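Filed under: Student Projects > Animal Behavior

Posted in December by the Ornora blog team

I picked barn owls for my term project, mainly the ones that hunt over the hay fields at Rebane. They swallow voles whole and later cough up the bones and fur as a pellet, so you can work out the menu without ever seeing a hunt!

I collected 30 pellets from under 2 roosts and soaked each one before pulling it apart (bring tweezers, and don't plan on eating lunch right after). Voles came out on top at both roosts. Shrews were second - their teeth have reddish tips, so they're easy to sort.

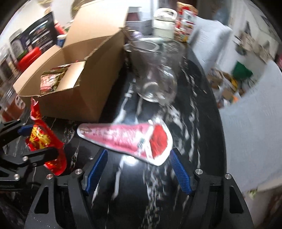 The pink package on the black marble-patterned table.

I also spent 3 evenings watching from the Clemia road. Owls fly low and slow, and I lost sight of them every time they dropped into the grass. My notes from Wednesday are mostly about wind. Next term I want to add the roost at Prusadetti and see if shrews show up more there.

Comments

fieldmouse_fan: Did you find any bird bones?

Reply from author: A few, all from the same roost!

tallgrass: How long did you soak them?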